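Trostell Tabletop Manipulation Cell
Demonstration unit, Kekmont showroom

Overview

The Trostell cell is a bench-height workstation for teaching and evaluating robotic handling of household objects. It is supplied to university laboratories, technical colleges and product development groups. A complete unit is installed on the ground floor of the Kekmont showroom and may be seen in operation by appointment or at the open day on 2026-09-13.

What visitors will see

Each demonstration lasts 44 minutes and is led by a member of the Van Dijk applications staff. The session is built on the Skikero kitchen set, a collection of toy food, dishes and containers chosen for their differences in shape, size and surface. Visitors follow a series of short handling tasks, such as placing a piece of fruit in a colander or moving a cup from one side of the table to the other.

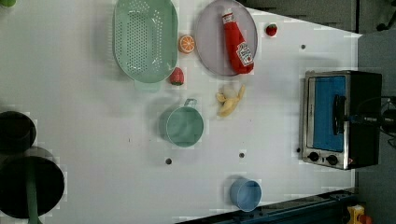

Objects are put down in a new arrangement before every run. The operator states the task aloud, starts the run and records the result on the session sheet - including runs that end in a dropped or missed object. Copies of the sheet are available to visitors on request.

The second part of the session covers articulated items. A toaster oven is used for this portion, and staff will discuss approach angles, door handles and the setting of force limits. Time is reserved at the end for questions on installation and maintenance.

Specifications of the demonstration unit

Working height: 264 mm above the base frame
Object library: 112 items, Skikero kitchen and pantry sets
Work surface: white, with mounting holes
Warranty: 15 months from delivery

Attending a demonstration

Groups are limited to 15 persons. Visitors are asked to remain behind the marked line while the cell is running and to leave bags at the front desk. Organizations wishing to bring their own test objects should send a list with dimensions and weights at the time of booking - items with sharp edges or liquid contents cannot be accepted.

Ordering

The cell is sold complete or as a table and object library only. Orders confirmed before the end of March are scheduled for the spring production run. Quotations, drawings and the full list of spare parts may be requested from the Kekmont sales office.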